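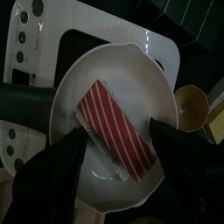

**How often does the shared kitchen get a full inspection?**

Every August, before the fall tenants move in, with a shorter walk-through whenever a unit changes hands. The August one covers everything on the list below and takes most of a morning.

# Kitchen and Dining Room Safety Check, Drullden House

Date: 3 Aug 2018
Inspected by: Sarla Bhatt
Walked with: Teguh Raju (building), Izzati Halim (second floor)
Copy to: Wulan Saragih

Marks used: OK = fine as found. FIX = needs work, see comment. WATCH = fine today, look again next time.

## 1. Doors and ways out

- [x] Hall door opens fully. OK
- [x] Back door opens without a key from inside. OK
- [ ] Back door closes by itself. FIX. The closer stops with the door a hand's width open. Teguh adjusted the screw while we stood there and it got a little better. Needs a new closer.
- [x] Exit sign lit. OK
- [ ] Path to back door clear. FIX. Two bikes and a box of paint cans. The bikes were moved during the inspection. Paint goes to the basement cage, same as last year.

## 2. Fire

- [x] Extinguisher on bracket by hall door, needle in the green, pin and seal in place. OK
- [x] Fire blanket in pouch, tabs hanging down. OK
- [ ] Smoke alarm in dining room. FIX. Chirped when tested. Battery replaced on the spot, but the unit is past the date printed on its back. Replace the whole thing.
- [x] Heat alarm over range. OK, tested with the button.
- [ ] Range hood filters. FIX. Greasy enough to leave a mark on a paper towel. Soak or replace. Izzati says the left one hasn't come out since the spring because the clip is bent.

## 3. Gas and range

- [x] Shutoff valve can be reached and turns. OK
- [x] No smell at fittings, soap test clear. OK
- [x] All burners light from the knob. OK
- [ ] Anti-tip bracket. WATCH. It is there and it holds, but one screw turns freely in the wall. Filled and reset last year, so it may need a longer screw into the stud.
- [x] Oven door seal. OK

## 4. Electrical

- [x] Outlets by both sinks trip and reset. OK
- [ ] Outlet left of refrigerator. FIX. Cover plate cracked across one corner. Cheap part, please just do it.
- [ ] Extension cords. FIX. The Leka toaster oven was running off a power strip behind the bread box. It was unplugged and has to go straight into the wall. If there isn't room for it, it goes back upstairs.
- [x] Cords on kettle, mixer and microwave. OK, no cuts or soft spots.
- [x] Panel labels readable. OK. Somebody has corrected number 6 in pen, and the correction is right.

## 5. Water

- [x] Hot tap no higher than the house limit. OK
- [x] Drains run freely, both sinks. OK
- [ ] Cabinet under left sink. WATCH. Old stain on the floor panel, dry to the touch. Paper laid down so a new drip will show.
- [x] Dishwasher hose. OK. Preva replaced it in the winter, invoice in the binder.

## 6. Food and storage

- [x] Refrigerator at or below 40°F, both shelves. OK
- [ ] Freezer. WATCH. Ice building up along the door side. Defrost before the new people come.
- [x] Nothing raw stored over cooked. OK
- [ ] Cleaners kept apart from food. FIX. Drain opener was on the shelf with the flour. Moved under the sink and the child latch closed. This is the second year for this one.
- [x] Pantry, signs of mice. OK, none seen. Traps left in place.

## 7. Floors and furniture

- [ ] Mat in front of range. FIX. One corner curls up and catches a shoe. Throw it out.
- [x] Dining chairs, shaken one by one. OK
- [x] Table leaf locks. OK
- [ ] Step stool. FIX. Rubber foot missing. Taken out of use and tagged. Zlata Semeniuk has a spare in unit 44 that she will lend until a new one comes.

## Costs

Teguh thinks $197 covers the closer, alarm, cover plate and stool. Fenemard quoted $100 for cleaning the hood and duct, filters included. I would take the quote. Nothing here comes near the $2,000 limit, so Wulan can approve it without a meeting.

## Still open from last year

1. Bracket on the upper shelf by the window. Done.
2. Light over the back steps. Done, though it stays on all day and the sensor should be turned.
3. List of emergency numbers by the phone. Not done. The old sheet still has the previous manager on it.

Recheck of all FIX items before the end of August. Teguh has the key to the basement cage.

S. Bhatt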